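Home Repair Lessons in Ondulmont: Progress Report to the Vastach Fund
Reporting period from June to September 21, 2026
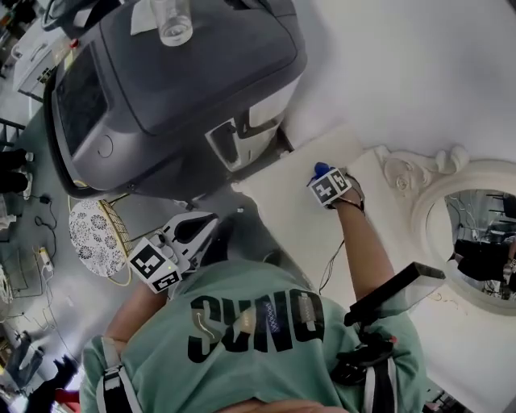

Eyvindsson

With your grant we have now held 12 evening lessons in the old school building. The subjects until now were dripping faucets, door hinges, window seals and simple wall repair. Each lesson takes two hours, and the people bring their own small problems from home, which makes the evenings longer than planned.

We have spent 2975 from the grant. The biggest part went to hand tools and to the rent of the room. The printed guide is ready in a first version and 100 copies are in use. The chapter on window seals must be written again, as several readers found the order of the steps confusing.

One delay I must report. The shop Jollo, where we order the practice faucets, could deliver only six of them before the summer break. For this reason the second plumbing lesson was moved to autumn.

In the next period we want to begin with floors and shelves. I ask you kindly to confirm if the unused rent money can be moved to materials.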